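The shed at the end of Sowerby Lane

A repair library has taken over an old feed store, and half the district seems to be learning how to fix a toaster

The first thing you hear at the Sowerby Repair Library is a sewing machine going flat out, and the second is Myfanwy Rees telling somebody to unplug it first. She says it all day long. She said it to me within a minute of my walking in with a dead desk lamp under my arm, and she was quite right, I'd been about to open it up on the bench with the cord still trailing toward the power point.

I had driven out to write about the place for an afternoon and ended up going back five times. My lamp works now. So does my mother's hand mixer, and a clock radio I'd been carrying from house to house since I was a student. I'm hooked, and I make no apology for the tone of what follows.

The building was a feed store until the Hutchins family moved the business to the highway. Fitzgerald Hutchins still owns it and charges the library a rent he describes as “a carton of eggs and a bit of cheek”. On damp mornings you can still smell molasses near the back door. The tools hang on the long wall, each with its outline painted behind it, and you borrow them the way you'd borrow a novel: name in the book, two weeks, and a phone call from Myfanwy if you're late. People are late with the good torque wrench. They are never late with the tile cutter, which is heavy and takes up the whole boot.

What sets the library apart from an ordinary tool-lending shed is that you can stay and do the job there, with someone beside you who has done it before. There are four benches. Small electrical is nearest the window for the light, then sewing, then timber and glue, and at the far end is bicycles, where it doesn't matter about the grease. You put your name on the board and wait your turn, and while you wait you get drawn into other people's problems. I spent most of one morning watching a man re-cane a kitchen chair. I have no chairs that need caning. I went home and looked for one.

Everything smaller than a shoebox ends up in a coloured bin at some stage, and the regulars are particular about putting things back in the one they came from. 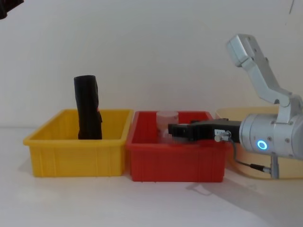

Yellow and red bins side by side on a white tabletop.

Emmett Lindqvist runs the small electrical bench. He spent his working life on hospital equipment and he has a wonderful way of teaching, mostly by asking what you think is going on in there. My lamp had a broken wire just inside the base, where the cord bends. He had me find it with a meter, moving along bit by bit until the beep stopped. It took me ages! He could have done it in the time it takes to butter toast, and he sat there with his hands folded and let me have it.

“If I fix your lamp you've got a lamp,” he told me. “I'd like you to come back with something harder.”

There are things he won't touch. Microwaves stay shut, and anything with a swollen battery goes straight outside to the metal drum. Mains work gets tested and tagged before it leaves the building, every time, even if all you did was change the plug. A sign by the door says so in Myfanwy's capitals.

A good toaster and a bad one

Spend long enough near Emmett and you start to have opinions about how things are put together. He keeps two toasters on the shelf to make the point. The older one comes apart with a single screwdriver, and every part lifts out in a sensible order. The newer one is held with clips that snap if you so much as look at them, and the element is riveted in place. He hands them both to every new visitor. The look on people's faces when the second one goes crack is worth the drive on its own.

Parts are the real headache. The library gets a lot of its springs, belts and switches from Piseck, a family importer two towns over that still keeps a paper catalogue and will sell you one of something. For older kitchen gear Emmett swears by the Beteron mixers, a make that used to be in every farmhouse around here. He has a shelf of wrecked ones he strips for gears. My mother's mixer has a gear out of one of those, and it now sounds a little deeper than it used to, like it's had a cold.

Mending that shows

Across the aisle, Ute Dreßler has a different way of going about things. She came to the library with a coat to reline and stayed to run the sewing bench, and she likes a mend you can see. Her own gardening trousers are more darn than trouser by this point, in mustard and sea green, and people stop her in the supermarket to ask about them.

She teaches darning on a wooden mushroom and starts everybody off with a sock. You lay your threads one way first, close together and not too tight, and only then do you weave across, over and under. Beginners pull. I pulled. My first darn sat up in the heel like a button, and Ute turned it over, said “Well, it's a strong one,” and gave me a fresh sock. By the third I had something I could walk on.

Her waiting list is the longest in the shed. Teenagers come for the patches (jeans, mostly, and the elbows of op shop jumpers) and Ute lets them use the good threads. One girl had stitched a whole row of little fish along a ripped hem. Ute has asked her to teach the class in March.

Keeping the doors open

None of this costs much, though it costs something. Membership is pay-what-you-can. The insurance is the big bill, and last year it was covered by a 3,000 dollar grant from Etum, the seed co-operative, which also sent over a pallet of shelving that nobody had the heart to say was the wrong height. Vaughn Pettigrew cut it all down to size over one long weekend. He looks after the timber bench and will glue anything to anything, given enough clamps.

Vaughn's current project is a rocking horse with a missing ear. The family who brought it in want it to look untouched, so he has been carving ears out of scrap pine, holding each one up, and starting again. I counted myself lucky to be there when he got one he liked. He walked it the length of the shed to show everybody, bicycles included, and even the sewing machine stopped for a minute.

I asked him how he'd match the paint. He said he'd been mixing greys all week and had a few small pots on the go, and that the trick was to look at them in the morning, outside, before your eyes got tired.
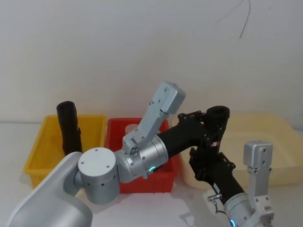
If you want to go

The Sowerby Repair Library is in the old feed store at the end of the lane, with parking on the gravel side. Bring the broken thing, any bits that fell off it, and the charger if it has one. Clean it first if it lives in a kitchen. Take a photo before you open anything up – Emmett will ask to see it.

Beginners' darning runs through the winter, and Ute has socks to spare if you don't own any with holes. Tool loans are open to anyone in the district with something that shows their address. There's tea, and a tin for the biscuits. If you've got an old Beteron in the cupboard, working or not, please ring Myfanwy before you throw it out.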